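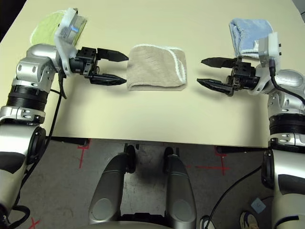 My laundry-room rules for working next to a two-armed folding robot started as a note taped inside a cupboard door, and people keep asking for a copy, so here they are typed up properly. (Mine were learned the slow way!)

**Clear the table first.** I keep the towel being folded in the middle and any others back by the far corners. If a stack creeps toward the center, stop everything and move it. Don't reach in and nudge it while the arms are live, even if it would only take a second. I did that once in September and got a well-deserved lecture from Domnica Pîrvu, who had the stop button in her hand the whole time.

**Stop, then hands.** Say "stopped" out loud before you lean over the table. It feels silly for a week or so and then you do it without thinking. Whoever holds the button doesn't fold, chat on the phone or fetch coffee.

**Tape the floor.** Crosses of bright red tape are cheap and they work. Put everything that has a spot back on its cross, and re-stick the tape when the ends start to curl. Old tape glue comes off concrete with a little cooking oil and a plastic scraper, by the way.

**Look at the cables.** Before the first towel I follow each one with my eyes from the wrist down. You want enough slack for the arm to reach all the way across, with no loop lying where a foot goes. Closed shoes only, please. No sandals, no dangling lanyards, long hair up.

**Wipe the fingers.** Terry cloth sheds like crazy! After 20 towels or so, power down and go over the grippers with a dry microfiber cloth. Skip the spray, and skip fabric softener on the practice towels too – I find they get slippery.

**Go slow after any change.** New towels, a moved table, a bumped bracket: run the first 7 folds at low speed and watch every one. Orhun Dursun thinks that's too many and Martti Honkanen thinks it's too few, so I'm leaving it alone.

Last job of the day is picking up whatever has landed on the floor, tags included, and then the sweeping.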